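Thread: notes from the spring term project section, manipulation track. Posting these mostly so next year's group doesn't repeat our June.

1/ The assignment: two arms, one rack, three plates. Get every plate upright in the tines. Operator demonstrations first, then a learned policy, then a written report with failure counts. The report is worth more than the policy.

2/ Our team named the project Cornholm. The other team's is Stetus. Both teams share one cell, so the schedule matters more than the code in the first two weeks.

3/ Division of work. Declan Ellery has calibration and the logging script. Coralie Maihi has the training runs. I have the episode protocol and the report, which means I reject episodes and get complained about.

4/ Protocol v1 said "place plates near the rack." Too vague. Everyone put them in the same comfortable spot, and the policy learned that spot. Protocol v2 lists start positions on a printed sheet and the operator works down the sheet. 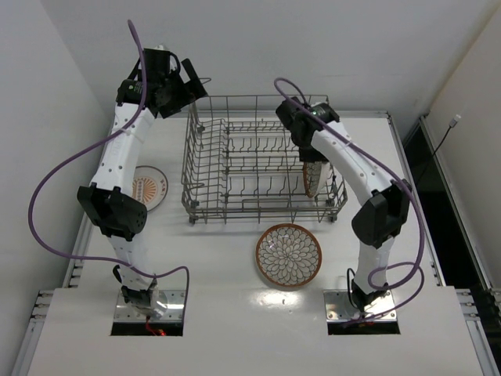
5/ Arm assignment was the longest argument we had. The rule now: a plate left of the rack belongs to the left arm, a plate right of center belongs to the right arm, and the arms do not trade. Take the layout with one plate flat on the left, one flat in front of the rack slightly right of center, and one upright near the right side of the rack. Under the rule, the front plate goes to the right arm even though either arm could be argued for.

6/ Without the rule, operators split that front plate by habit. Two good strategies averaged together make one bad one. The early policy would start both arms toward the plate and stall.

7/ Data so far: 510 episodes recorded, 69 rejected. Most rejections are for a regrasp that took too long or a plate set down across two rows of tines. An episode where the plate leans but stays in its slot is kept and tagged.

8/ On tagging: use the fixed list in the script. Free text was a mistake. We had "lean," "leaning," "leaned a bit," and "tilt," all meaning the same thing, and Declan spent an evening merging them.

9/ Picking up a flat plate is the hard half of the task. The rim sits close to the table and the finger has to get under it without pushing the plate away. Slow down for the last part of the approach. If the plate starts to slide, back off and come in again from the same side.

10/ Insertion is easier, but wrist angle has to be set before the plate reaches the tines. Correcting inside the rack catches the neighboring wire and moves the whole rack. If the rack moves, end the episode and reset it to the tape marks.

11/ Cables: check slack at full reach before each session, both arms. It's on the checklist as item 2. It gets skipped more than any other item.

12/ Glare. The tabletop is glossy and the overhead light puts a bright spot on it. Coralie trained once with the lights at a single setting and the policy got noticeably worse when the other team dimmed them. We now record at two settings and note which in the log.

13/ The current checkpoint handles the left plate well and the front plate poorly. Coralie thinks it needs more varied start positions. I think the approach heights in the early episodes are inconsistent. We are testing hers first since it costs less time.

14/ Report draft goes to the section folder before the demo. If you are on Stetus and want our start position sheet, ask Declan for the current version. The one taped to the door is v1.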